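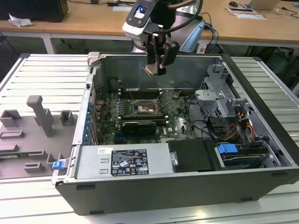

Rescombe Community Help > Hardware and Refurbishment > Desktop computers

Replacing the processor cooler on a Dell tower before redistribution

Posted by Brenda Heywood

Our office has received a number of retired Dell desktop towers, which are to be cleaned, tested and passed on to local families in July. On one of them the processor cooler has been taken off and the processor is still seated in its socket inside the metal retention frame. The unit also has an add-in graphics card.

I would be grateful for guidance on the following points. Should the processor be removed from the socket for cleaning, or may it be cleaned in place? Is it necessary to take out the graphics card before fitting the cooler? Finally, our procedure calls for work to be done with the tower lying on its side, and I would like to confirm that this is acceptable for the whole job.

Posted by Kelden Bench Support

The processor may be cleaned in place and, in most cases, should be. The contacts in this type of socket are easily bent, and a bent contact will usually mean replacing the board. Please leave the retention frame closed throughout.

Before starting, disconnect the power cord and hold the power button in for 5 seconds. Touch bare metal on the chassis, or wear a grounded wrist strap. Moisten a lint-free cloth with isopropyl alcohol and wipe the old compound from the metal lid of the processor, working from the outer edge toward the center. Do not pour or spray alcohol into the case. Clean the base of the cooler in the same manner and allow both surfaces to dry fully.

Apply a small amount of new compound to the center of the lid. Lower the cooler straight down and tighten the screws in a diagonal order, a few turns at a time, until all are snug. Reconnect the fan lead to the header marked for the processor fan. If this is omitted, many Dell systems will stop at startup with a fan warning.

The graphics card may remain installed if there is clear access to all of the cooler screws. If it must come out, release the latch at the rear bracket and the catch on the slot, then lift the card evenly.

Laying the tower on its side is the correct position. The board is then flat and the cooler does not pull on its screws while they are being tightened.

Posted by coughlan_parts

Agree with the above. Check the drive cables are pushed in at both ends while you have the side off. We had 2 come back for that and there was nothing else wrong with them.

Posted by Somach Reuse Desk

Any brand of compound will do. I use the gray kind.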